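# Bowl

A **bowl** is a round, open dish with sides that come up high enough to keep soup, cereal or a pile of clementines where you put it. I've been keeping up this page of the household pages for a good while now, and bowls are still my favorite entry (plates are fine, I guess!).

## Parts of a bowl

The top edge is the *rim* or *lip*. Below it comes the *wall*, which can be straight or flared, and the hollow inside is the *well*. Many bowls stand on a *foot ring*, a low circle of clay that lifts the base a little off the table. My friend Ingvar Kjærgaard, who throws pots, says he can tell who made a bowl by turning it over and looking at the foot. I can't, but I always turn them over anyway.

## Color and pattern

Plain glazes are the easiest to live with, and deep blue has been a kitchen regular for ages. Speckled white is the other one I see everywhere – it hides crumbs and it gets along with nearly anything you set beside it.
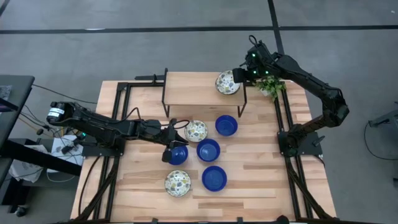

*Deep blue bowls and speckled white ones on a wooden tabletop.*

Some bowls save the decoration for the inside, so you eat your way down to it. Fruit is a classic choice, and so are leaves, stars and tiny flowers. I grew up with a Lollov cereal bowl that had a rooster at the bottom, and I still miss that bird. A dark rim is a nice touch on a patterned bowl, a bit like a mat around a print.

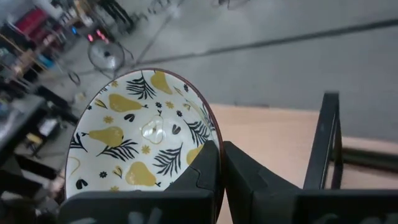 Pattern can sit under the glaze or on top of it. Underglaze work is sealed in and usually holds up well to years of spoons. Overglaze work can wear, especially the shiny metallic kind, so I wash those by hand and keep them out of the microwave.

## Sizes and sets

There's no real standard for sizes, and one maker's soup bowl is another maker's salad bowl. Sets used to match strictly, but mixing two colors is common now, and I think it looks friendlier. Mustard yellow with strong blue is my own pick!
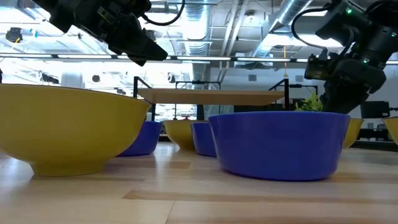
Nesting is worth checking before you buy. Flared bowls tend to stack deep and straight-walled ones can jam, so try two together in the store. Chin-lung Kwan slips a paper towel between his good ones, and I've started doing the same with mine.

## See also

- Foot ring
- Glaze
- Plate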